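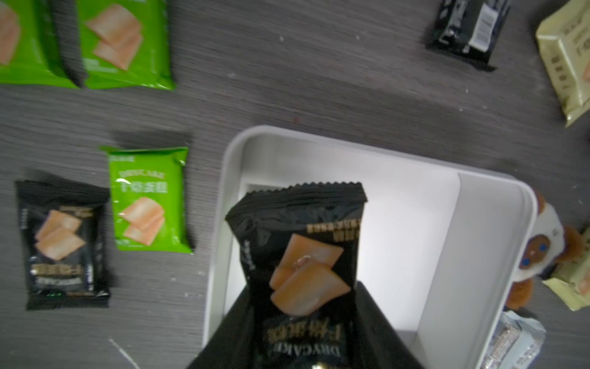 Revathi Sastry says she would sooner go without a biscuit altogether than put her hand into a deep tin and not know what was coming out of it. She told me this over the telephone before I had so much as got my coat off, and by the time the kettle had boiled she had moved on to lids (against), paper doilies (against, mostly) and the question of whether crackers and sweet things ought ever to share a container. They may, she says, so long as there's a wall between them.

I had rung to ask for a recipe, and I never did get it. But I've been thinking about trays ever since, and in particular about the shallow divided sort that so many of us own without remembering how we came by them. Mine lived on top of the fridge for years with batteries in it. It has a raised rim and a divider, and the divider isn't in the middle, so that you get one generous side and one narrow one. I had always taken this for a mistake. Revathi thinks it's the whole point of the thing. The big side is for whatever you have a lot of, and the narrow side is for whatever you're rationing.

If you grew up in a house where snacks came in a packet, and the packet was opened and tipped on to a plate, all this may sound a bit of a palaver. I did, and it did. A plate of digestives was a plate of digestives. They were soft by the evening and whoever came home last ate them anyway. But there's another way of going about it, familiar to anybody who has been given tea in a house where the cupboards are stocked from an Asian supermarket, and that is to buy things individually wrapped. The crackers come in ones and twos inside their own little crimped packets, and you put them out just as they are, wrappers and all. Nothing goes soft. A guest can take one to be polite, slip it into a pocket and eat it on the bus with every sign of enjoyment.

The first time it was done for me I was about 10, at a school friend's, and I sat looking at the bowl for a good while because I couldn't work out whether I was allowed to open anything. I have been making up for it since.

These days I buy mine at Klinhom, which is on the parade at the bottom of our hill between the dry cleaner's and a shop that has been going to be a café for as long as I've lived here. Hatem Soliman runs it with his sister, and the wrapped snacks take up most of the left-hand wall. They're sold loose from deep bins as well as by the bag, and you can go along with a basket helping yourself to a few of these and a few of those, which is fatal if you've come out before breakfast. He reckons he carries 200 sorts, counting the seasonal ones, and he has tried them all apart from anything with durian in it.

The pleasure for me is very largely in the colours. My English biscuits are all brown, and come in packets that are red or blue and get thrown away before company arrives. With wrapped ones the wrapper is what you're putting out on the table. I'm especially fond of the bright green packets and the black ones with gold lettering, both marked DRYCAKE and both with a picture of stacked crackers on the front, and I'll admit to choosing them in the first place entirely on looks. I don't read Chinese. Hatem doesn't either, and gets by on the importer's labels and a good memory. On a dark table with a plain white tray, those two colours do a great deal of work for very little outlay, and I've had people admire the spread who would never have noticed a cake.

Which brings me to the arranging. I had imagined this would take up a paragraph at most, but everyone I spoke to turned out to have views, and strong ones.

Hatem's method is to keep like with like. One colour goes in the wide side and another in the narrow, all facing up, with the crimped ends running the same way. He does the trays for the counter at Klinhom every morning before he opens, standing up, with the radio on, and he says it's the only part of the day when he isn't answering a question. He picks each packet up by the body and never by the seal, having learned that a seal that's been pinched and tugged will sometimes give, and then you've a stale cracker in among the good ones and no way of telling which it is until somebody's teeth find out. He lowers them in upright, too, and lets them lean. A packet dropped from a height lands on a corner, and corners are where crackers break.

Revathi is a mixer. She has everything out on the table first, in a heap, and feeds it into the tray a piece at a time, a dark one and then a bright one, standing back in between. Her trays look as though nobody has taken any trouble over them, and they take her most of a quarter of an hour. She leaves the narrow side for the very small things, boiled sweets or salted plums, and she won't fill either side to the rim. A full tray, in her opinion, makes people shy. They don't like to be the one who spoils it. She takes a couple out at the last minute so that it seems somebody has already started.

I tried that last trick on my own family in August, when we had my husband's cousins over from Catwood, and I have to report that the tray was down to its last few packets before I'd found the sugar. It may have been the trick. They had also been in the car since lunchtime.

A word on the trays themselves. You don't need to buy one, and I'd look in your own cupboards first. The insert out of a cutlery drawer does very nicely if it's wide enough, and so do those shallow office trays meant for pens and paper clips, given a proper wash. If you are buying, the one I see most often in other people's houses is the Tirkard, which is white and has rounded corners that you can get a cloth into. Square corners collect crumbs and then the crumbs collect something worse. Kaltex make a deeper one with a lid, and Revathi's feelings about lids you already know, but if you've a dog of any ambition you may want to overrule her. I'd stick to plain white or cream either way. The wrappers are busy enough, and a patterned tray underneath them gives you the sensation of looking into a button box.

Wipe the table before you begin as well as after. I mention it only because I never do, and dark wood-grain shows every speck and thread the moment the lamp goes on. It's a curious thing that you can sit at a table for a week and see nothing wrong with it, and then you put one clean white object down and the whole surface looks as though you've been shredding paper on it.

Then there's the matter of what to do with the empties. Wrapped snacks make rubbish, there's no getting round it, and a room of six people will get through a surprising drift of the stuff in an afternoon. Hatem puts a small bowl next to the tray, and people understand what it's for straight away. At my friend's house all those years ago we folded ours into narrow strips and tied them in knots, and I still do it without thinking, so that my children can tell which chair I've been sitting in. The wrappers don't go in our recycling here, sadly. I buy fewer and larger bags for everyday and keep the single ones for visitors, which seems a fair compromise, and if I'm going to be strict about it then I ought to mention that I ate two while writing this paragraph.

As for how they keep, the date will be on the packet, usually on the back near the seal, and it's worth turning a few over when you get home. Loose-bin snacks from the same scoop can have been packed months apart. I put the nearest dates on top, and anything I've squashed on the walk up the hill goes into a jar to be crumbled over soup. Plain or savoury crackers are lovely that way, particularly on something thick like pumpkin. The sweeter ones can go over ice cream, or be bashed up with butter for the bottom of a cheesecake, though you'll be unwrapping for a while.

Hatem told me, as I was paying, that the shop sold more than 2,000 single packets in the run-up to Lunar New Year, and that his sister tipped every last one of them into the bins by hand. She would like it known that it was mainly her. I promised to put it in.

I did go back to Revathi in the end about the recipe. It was for her tamarind chutney, and she said she'd have to look it out, and was I still keeping batteries in that tray? I said they were in a drawer now. She wanted to know which side I had put the crackers in, and when I told her the wide one she said good, and to ring again after six.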